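Zokell Desks - Questions from Customers

How long is the curved top?
The Boltden top is 275 cm along the back. Please measure your wall first.

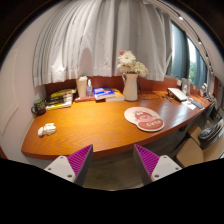 Curved desk with backboard, under the window curtain

Can I put a hot mug on it?
Better to use a coaster.
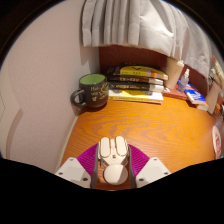

How do I clean the surface?
Use a soft damp cloth, then a dry one.

How long should the curtain be?

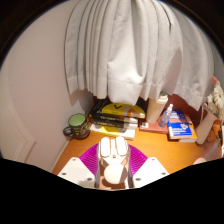 We advise to keep the hem 13 cm over the desk - then the fabric collects less dust. A hem ending just above the back of the desk, over the books, also looks tidy.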